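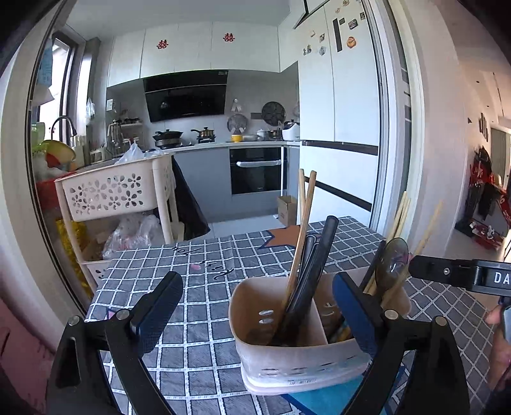
The Geston club's utensil task, kitchen table, October.

I went to the Nerkeck open afternoon expecting to be sold something, and I was. The leaflet says the student club has logged 1,827 practice grabs since spring. It doesn't say how many were any good. Maureen Tunstall, who runs the sessions, told me 396 had been thrown out so far, and to her credit she didn't dress it up.

The job is picking spoons and sticks out of a holder with hand-held grippers. Fine. My niece can do that. Trinidad Montoya, in her second year, said the point is the recordings, and that the Sedgwick team needs far more of them than we'd think. 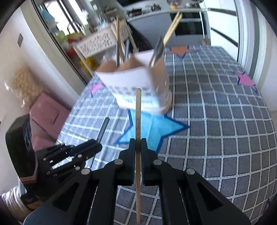 I asked whether a thin stick is harder than a ladle. She said yes - much - and then talked for 20 minutes about finger pads, which I rather enjoyed. I still don't see a robot laying anyone's table by next year, whatever the Plusberg poster says. Tea was free, parking wasn't.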